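ジェナム音楽資料室だより
2021年11月6日

ワルケッティ未発表録音の公開と、来春の試聴演奏会について

ジェナム音楽資料室では、このたび器楽四重奏団ワルケッティ(Warketti)の未発表録音の整理を終え、館内試聴席での公開を開始いたしました。同楽団はエレキギター二本とベース、ドラムスによる編成で、歌唱を伴わない楽曲のみを演奏したことで知られております。生前に発売された正規の音盤はポーデン(Poden)からの一枚に限られ、長く入手が困難な状態にありました。

今回公開する録音は、同楽団のベース奏者であったネヴィル・グッドール氏から昨年寄贈を受けたオープンリールテープに収められていたものです。内容は練習時の録音、地方会場での実況録音、ならびにパーソンズ録音所における二度の正式な録音に大別されます。後者については、当時ポーデンが二枚目の音盤として発売を予定していたことが、箱に同封されていた曲順表から確認されました。発売に至らなかった事情を記した文書は見つかっておりません。

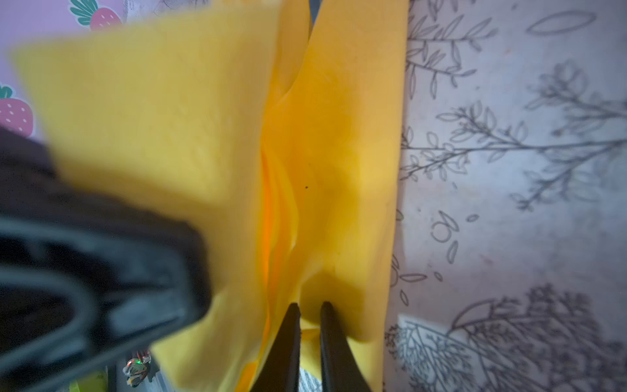
曲順表には十一曲が記載されておりますが、テープに残されていたのはそのうち九曲です。残る二曲のうち一曲は、実況録音のなかに同名の演奏があり、館内の試聴では参考としてその音源を続けてお聴きいただけるようにいたしました。もう一曲については題名のみが伝わっており、グッドール氏も旋律をご記憶でないとのことです。当時の演奏会を録音された方、または会場で配布された曲目表をお持ちの方がおられましたら、資料室までご一報くださいますようお願い申し上げます。

テープの再生および音声の取り込みは、当室技術担当のマチェイ・ドレジャルが行いました。再生に先立って全巻の状態を調べたところ、実況録音の一部に接合箇所の剥離が認められたため、該当の巻については接合をやり直したうえで再生しております。取り込みに際しては雑音の除去を最小限にとどめ、演奏前の調弦や奏者どうしの会話も、曲の一部として録音されている範囲でそのまま残しました。冒頭の会話を省いた版をご希望の方は、試聴席の端末で「演奏のみ」をお選びください。

なお、回転速度については判断に迷う箇所がございました。第三巻の裏面は表面に比べて音程が半音近く低く、録音機の不調によるものか、楽器の調弦を下げて演奏したものか、音源のみからは決められません。今回はテープに記された速度のまま公開し、補正した版は研究目的の申請があった場合に限ってご用意いたします。
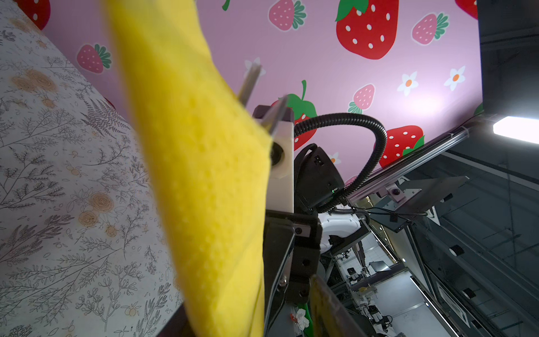
当室が所蔵する録音資料は現在1479点を数え、うち681点について音声の取り込みが完了しております。作業の順序は、これまで寄贈の受付順を原則としてまいりましたが、磁気テープの劣化が進んでいることを踏まえ、来年度からは媒体の状態に応じて順序を改めることといたしました。受付の早い音盤類の公開が一部遅れることとなりますが、ご理解を賜りたく存じます。順番の見直しに関するお問い合わせは、整理担当のイヴォンヌ・ベラミーが承ります。

ワルケッティの演奏を特徴づけるものとして、残響の扱いが挙げられます。発売盤では二本のギターのいずれにも深い残響が加えられ、低音部の輪郭がやや不明瞭になっておりましたが、今回の録音では主旋律を受け持つギターにのみ残響を用い、もう一方は乾いた音のまま短く刻んでおります。両者の音域は近接しているものの、音が濁ることはほとんどありません。ドラムスについても、発売盤で目立っていたシンバルが控えめとなり、タムの連打を前面に出した組み立てへと変わりました。
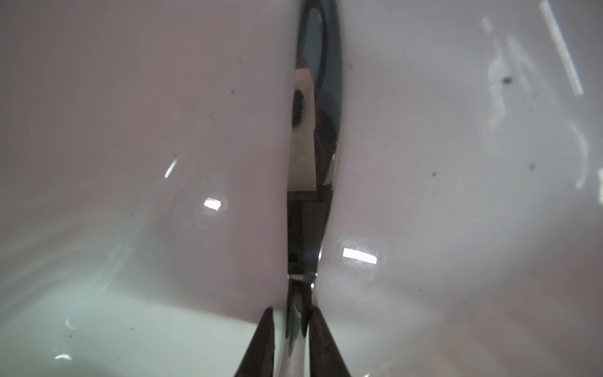 パーソンズ録音所での録音に際し、二本のギターがどのように配置されたかについては、グッドール氏から詳しいお話を伺うことができました。増幅器は部屋の両端に離して置かれ、その間に曲面の仕切りが二基立てられていたそうです。仕切りどうしの間隔はきわめて狭く、ちょうど写真の白っぽい二つの曲面が、縦に細く暗い隙間を残して触れ合う寸前まで寄っている様子に近かったと申します。隙間を完全に塞ぐと演奏者が互いの音を聴き取れず、広げすぎると双方の収音に相手の音が回り込むため、曲ごとに間隔を調整したとのことでした。実際に四曲目と五曲目を続けて聴きますと、背後に漏れて聞こえる伴奏の量に違いがあり、お話を裏づけるものと考えられます。

録音所の技師であったハテム・ウアリ氏の覚え書きも、一部が箱の内側に残されておりました。多くは収音機の種類と入力の割り当てを記したものですが、六曲目の欄には「終わりを伸ばさないこと」との書き込みがあり、線で二度強調されております。録音では最後の和音が急に止められ、弦を押さえる音まで収められています。発売盤に収録された同じ作者の楽曲がいずれも長い余韻で閉じられていることを考えますと、楽団の方針に変化があった時期の録音とみてよいでしょう。覚え書きの写しは、試聴席に備え付けの冊子に綴じてあります。

来年4月には、当室の小ホールにおいて、未発表録音の試聴と演奏を組み合わせた催しを予定しております。前半は録音からの抜粋をお聴きいただき、後半はギター奏者シャフルル・リュー氏の率いる四人編成の楽団が、曲順表に記された九曲を演奏いたします。採譜はリュー氏によるもので、即興と思われる箇所は音符に起こさず、和音の進行のみを示す形をとっております。

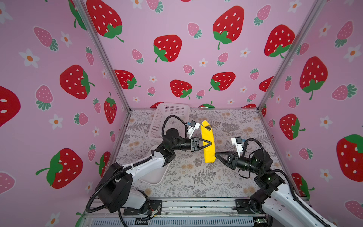

会場の舞台は、後方と左右を固定の壁に囲まれた形をしており、電気楽器の演奏には音の返りがやや強いことが課題となってまいりました。今回は客席の数を減らして前方の空間を広く取り、増幅器の音量も抑える予定です。舞台の形は、写真に見えるいちご柄の壁紙の囲いと同様、三方が壁で正面だけが開いているとお考えいただければ、おおむね間違いございません。あの囲いと同じく左右の壁が奥に向かって斜めに入っているため、側方からの反射は客席中央に集まりやすく、試し弾きの際にも中央の席で低音が大きく感じられました。落ち着いてお聴きになりたい方には、後方寄りの席をお勧めいたします。両側の壁には演奏当日に限り、厚手の布を吊る準備も進めております。

入場は事前申込制とし、資料室の利用登録をお持ちの方から先に受け付けます。登録をお持ちでない方も、申込の際に窓口でお手続きいただけます。演奏時間は休憩を含めて二時間ほどを見込んでおります。開演後のご入場は曲間に限らせていただき、前半の試聴の間は照明を落としますので、足元にご注意ください。録音および撮影はご遠慮願います。

館内での試聴は予約を必要としませんが、席が二つに限られるため、混み合う場合にはお一人につき一時間でお譲りいただくことがございます。未発表録音の複製および館外への貸出は、権利関係の確認が続いておりますことから、当面の間お受けいたしかねます。発売盤につきましては、従来どおり研究者の方に限り、申請書の提出をもって写しを提供しております。

曲順表の全文、各曲の演奏時間、ならびに使用楽器の一覧は、次号のたよりに掲載いたします。

(ジェナム音楽資料室 資料整理係)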